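About us

Hello, and welcome to Grovetach! We're a small workshop in Prurkum and we teach robots to do fiddly jobs by doing the jobs ourselves first. One of us takes the controls, steers both arms through the task from start to finish, and every movement gets saved. Then we do it again. And again - our rule is 54 good runs before we let anyone train on a task.

I started out with one secondhand bench and a lot of patience. We now have 18 people on the controls, and our library passed 1330 recorded tasks in December, which I'm very proud of (we had cake).

Most of our work is two-handed: folding, packing, sorting, hanging things up. We like giving each bench its own look too, so the walls change from one set to the next. Flatier and Wong both send us their trickier jobs, and we love a tricky job.

If you'd like to try driving the arms yourself, come and see us. You'll be clumsy for the first hour, we all were! 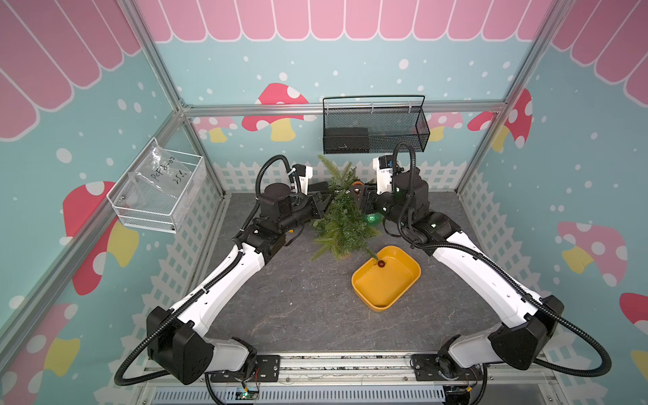

Both arms at the fir branch and baubles, on our mushroom bench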